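Share 83 | Comments 9

We use cookies to remember your place in the book. Accept | Settings

Chapter 9
Soft Goods: Sorting and Storing

Hard things are easy to put away. A plate has one shape, a book has one shape, and if you measure the shelf you know whether they'll fit. Soft things are far more fun! A cap, a scarf or a cotton bag changes every time you pick it up, and the way you set it down decides how much space it takes and how it looks when you want it again.

I learned this at Kernico, a small store where Shigeru Tsuchiya put me in the stockroom for my first February with 50 caps and a stack of tubs. I filled the tubs in no time and was very proud of myself -- until he asked me for one olive cap and I had to empty all of them to find it. We started over on a bare table, laying out everything first and sorting by color, and I've loved a good sorting table ever since.

In this chapter you will learn to:

- lay out a mixed group of soft items before you store any of them
- choose between sorting by color, by size and by use
- check seams, straps and buckles as you sort
- pick a container that lets you see what you own

Words to know: crown, brim, nap, seam, rim, footprint

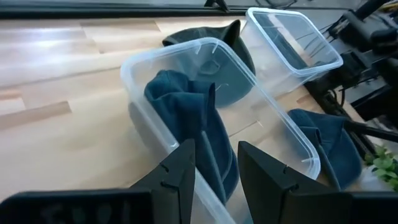
Dark blue-teal cloth in a clear container.

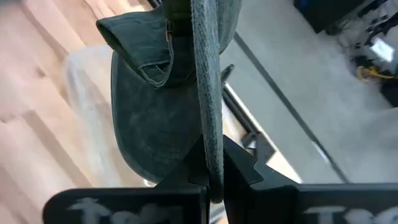 A close look at pale stitching and a small metal buckle.

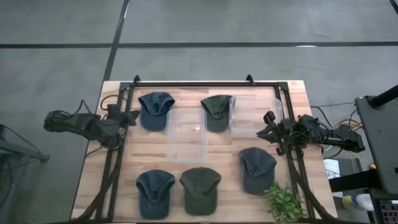 Blue and green caps on the table, with two clear containers.

9.1 Start with the table

Clear a surface big enough to hold the whole group in one layer. Set caps crown up with the brims all pointing the same way, and leave a hand's width between them if you can. Lay cloths flat or in a loose fold. Keep your containers on the same table so you can judge how much each one will hold (you'll guess wrong at first, and that's fine).

Now stand back and look. Which color do you have most of? Which item has no match? Write both answers in your notebook before you move a single thing, because Section 9.2 begins with them.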